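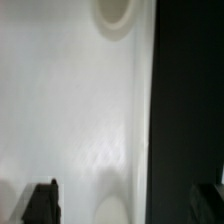 Weiße Fläche wird einfach nicht mehr richtig weiß — was nehmt ihr?

Dakico
25.02.2020
Hallo in die Runde, ich lese hier schon ewig mit und traue mich jetzt endlich mal! Bei uns ist eine größere matte weiße Oberfläche mit hochgezogenem Rand an der Seite, und je nach Licht sieht sie mal schön hell aus und mal so gräulich verschleiert, mit schrägen Streifen. Ich habe es mit Natron probiert (14 Minuten einwirken lassen), danach mit lauwarmem Wasser nachgewischt. Besser, aber zufrieden bin ich noch nicht. Vor allem an der Kante, wo das Weiß an das Dunkle stößt, bleibt gefühlt immer etwas hängen. Habt ihr Tipps?

Bensaid
Hallo Dakico, schön, dass du schreibst! Ich würde erst mal gar nichts Scheuerndes mehr nehmen. Matte Flächen nehmen einem das übel, ich habe mir vor Jahren selbst eine damit verdorben und ärgere mich heute noch jedes Mal, wenn die Sonne draufscheint. Zitronensäure, 20 Gramm auf einen Liter, weiches Tuch, gut nachspülen und dann trockenreiben.

Brarnex
Bei Zitronensäure muss ich widersprechen, solange keiner weiß, was das für ein Material ist. Bei Emaille oder Naturstein kann das richtig danebengehen. Ich bleibe bei einem Tropfen Spülmittel und viel Geduld, und für die Vertiefung und die Kante am Rand eine alte Zahnbürste.

Bensaid
Na ja, bei der Verdünnung ist bei mir nie etwas passiert. Aber gut, an einer unauffälligen Ecke testen schadet nicht, da gebe ich dir recht.

Dakico
Danke euch beiden, ihr seid lieb! Material weiß ich leider wirklich nicht, das war beim Einzug schon drin. Der Vermieter meinte nur, ein Austausch würde gut 200 Euro kosten, also bin ich lieber vorsichtig und fange mit Spülmittel und Zahnbürste an.

Brarnex
Gute Entscheidung! Und das Trockenreiben bitte nicht auslassen — Streifen sind bei hartem Wasser oft nur Kalkschleier. Ein Mikrofasertuch ohne Weichspüler gewaschen, mehr braucht es meistens nicht.

Dakico
Weichspüler! Den habe ich natürlich immer mit drin. Ich wasche heute Abend gleich mal die Tücher neu und melde mich dann am Wochenende.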